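Von: Vasilică Bălan
An: Werkstattliste
Datum: Mi, 3. April
Betreff: Re: Greifer verliert die dünnen Sachen

Hallo Paula,

Paula Iordache schrieb:
> ich komme mit dem Arm bei uns im Keller nicht weiter. Klötze und
> Dosen gehen, aber sobald etwas Dünnes, Weiches auf dem Tisch
> liegt, rutschen die Finger drüber weg oder der Motor schaltet
> wegen Überstrom ab. Welche Schließkraft fahrt ihr? Und hat
> jemand die Fingerkuppen von Jhair mal nachgedruckt?
> Die STL im Archiv lässt sich bei mir nicht öffnen.

die Datei im Archiv ist kaputt, das hatten wir im März schon mal. Jhair hat eine neue Fassung, ich lege sie heute Abend in den Ordner Skoveck. Beim Drucken bitte 9 Prozent Füllung einstellen, mehr macht die Kuppe zu steif.

Zur Kraft: In der Firmware steht der Grenzwert ab Werk auf 200. Für Klötze ist das in Ordnung, für Folie oder dünnen Stoff viel zu hoch. Ich bin bei 61 gelandet und lasse die Finger auf den letzten Millimetern langsam zufahren. Dann schaltet auch nichts mehr ab.

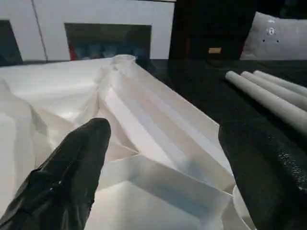

Wichtiger als die Kraft ist bei weißem, leicht durchscheinendem Material aber die Anfahrt. Auf einer glatten Fläche findet der Finger keinen Halt. Ich suche mir deshalb eine Falte, die schon steht, und greife quer dazu. Liegt alles flach, schiebe ich erst mit einem Finger etwas zusammen und schließe danach. Das kostet Zeit, spart aber die vielen Fehlversuche.

Die Kamera am Handgelenk überstrahlt bei Weiß auf dunklem Tisch gern. Belichtung fest einstellen, bei mir steht der Wert auf 162 – die Automatik taugt dafür nicht, da verschwinden die Kanten der Falten.

Hafþór hatte noch nach den Kabeln gefragt. Die Liste dazu hat Rodica, bitte direkt bei ihr melden.

Gruß
Vasilică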